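# The Patience of Showing

On the ground floor of Tallora, a small company in Vodidberg, people spend the day doing kitchen work that does not feed anyone. They pick things up, put them down and close the lids. Each time, the tools in their hands keep a recording, and the recordings teach a robot policy how a hand should move.
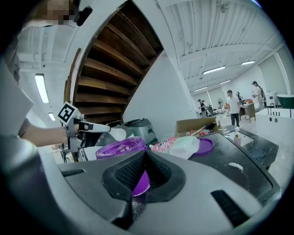 Teresa Mendes has organized this work since December. She asked for 300 good examples in the first month and received almost all of them, but the model learned badly. "We were too clean," she told me. Now she wants the table to look like somebody's real evening, so a snack bag and a crumpled plastic bag may stay beside the purple container, and grains spilled on the black tabletop are welcome too. The marker on top of the gripper helps the software to know where the tool is.

The next target is 500 examples. Mendes rejects a recording if the person hesitates for more than 3 seconds - the model would copy the hesitation.

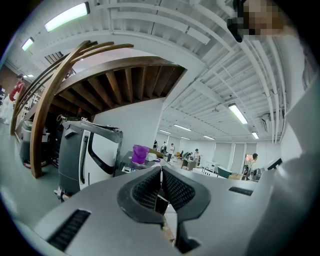 She also changes the operators often. Gouveia, the engineer who trains the model, noticed that 2 people never reach for a lid in the same way, and he prefers to have both ways in the data. A partner team in Brenunitz will test the policy on its own tables, with objects it has not met before.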